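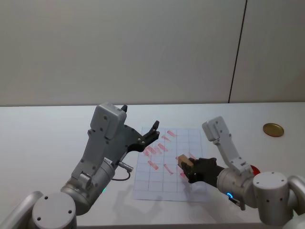

Notebook, September, after lunch

Grid sheets again. The Jasmont pad has run out, so I printed a new batch on plain white from the Tan template, and the grid lines come out thin and gray, fine for our purposes and hard on anyone over forty. Printed 100. Used 2 so far, which at this pace sees us into retirement.

Red marker only. The Trakdale ones are supposed to be red and dry down to something nearer pink, a color I've been asked to stop calling salmon in the log.

Rule for the strokes is one short diagonal each, top left to bottom right, wherever you like on the sheet. "Wherever you like" is doing a lot of work. Left to ourselves we bunch them up in one corner and then remember there is a rest of the page.

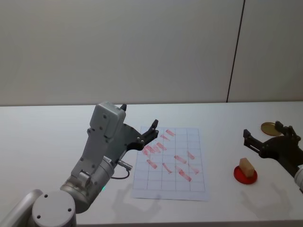 Grid sheet on the white table, some strokes bunched toward the upper left.

Overlapping strokes: still no agreement. Edow's write-up counts a touching pair as one, ours counts it as two, and the two spreadsheets have been politely ignoring each other for 3 weeks. I'm keeping ours until somebody complains in writing.

To do: cap the markers. Find the flat ruler. Try a batch with 8 strokes and no overlaps, scan at the usual setting, and put the scans in the shared folder this time, not on my desktop.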